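About Brenville Computer Workshop

Brenville Computer Workshop is a training and repair center for desktop computers. We accept used office machines from local businesses and public institutions, restore those that can be restored, and teach the people of the town to do the same work. The workshop was founded by Edgars Vanags, who remains its director and teaches the introductory course each May.

Our work is organized in two departments. The repair department receives machines, records their condition, and decides whether they will be returned to service or taken apart for components. The teaching department offers evening and daytime courses in assembly, fault finding, and the safe handling of parts. Students from both departments share the same benches and tools.

The introductory course, known as Lonel, consists of 30 hours of instruction. Participants study the layout of a motherboard, the fitting of memory, and the removal and seating of a processor. Particular attention is given to the processor socket, where careless handling does the most damage. Students are taught to hold a chip by its edges, to check its orientation, and to lower it straight down before the load plate is closed.

Processor and socket work: an open desktop with its socket's load plate raised, and a processor held upright in front of a gray mock motherboard panel. 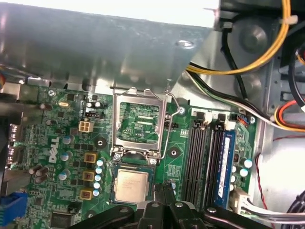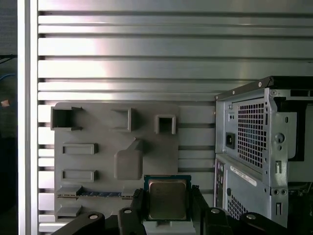

Graduates of Lonel may continue to Rozīte, our advanced course, which covers power supplies, cooling, and the diagnosis of intermittent faults. Each class is limited to eight students, so that every participant has a place at the bench.

Machines restored in the workshop are placed with schools, libraries, and families through the Graretti program. The program has placed more than 400 computers to date. Every machine is tested for 3 days before it leaves the building, and recipients may return it for repair at no charge during the first 2 years.

Donations of desktop computers are welcome during opening hours. Donors are asked to remove personal files beforehand - the workshop also erases all drives on arrival and provides a written record on request. Inquiries about courses and donations should be addressed to the front office.

Page last revised Friday, September 18, 2020.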